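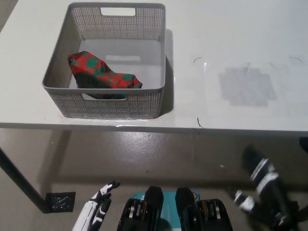 Krum Đorđević

Posted this from the shop because people keep asking how the Torlow is coming along. It has two arms and two hands now and a table to work at. The job is still the same: get one piece of cloth out of the gray basket and put it down on the open part of the table to the right. My honest count is 7 good runs out of 106. I said in October I'd share the number whatever it was, so have at it.

sanderbelt
106 tries for one rag. I can do that with a bent coat hanger.

Lumturie Nikolovski
What counts as good? If the cloth comes out and lands on the floor, is that in the 7?

Krum Đorđević
No. Out of the basket and on the table. If it hangs over the front edge I call it a miss.

Lumturie Nikolovski
Fair. I still think the basket is the wrong place to start. The walls are up in the way of the wrist and the cloth is bunched at the left end. Try it flat on the bare table first. You're testing three problems at once and you can't tell which one is beating you.

halfnut_hal
Disagree with that. Flat cloth on a smooth table is harder for fingers, there's nothing to pinch. A lump like that red and green thing at least gives you something to grab. My worry is speed. The right arm is a blur and the left hand looks sharp. Did you ever put the limit back in after the Belon drivers went on?

Krum Đorđević
Limit is in, set at 4000 in the config. Whether the Belon board pays attention to it is another matter. I have my doubts.

halfnut_hal
So you don't know. That would be my evening sorted before I ran number 107.

sanderbelt
What is the tape along the bottom of the basket doing? If you have to hold the basket down for it then it isn't really picking anything up, is it.

Lumturie Nikolovski
Everybody fixes their bins down when they start out. Come on.

sanderbelt
Everybody also says "when they start out" for two years – then the Kurkley goes up for sale with one arm missing.

Krum Đorđević
The tape stays for now. I'll do 6 runs flat on the table, Lumturie's way, and 6 more in the basket with the speed cut in half. Same cloth for both. Numbers go in this thread, good or bad.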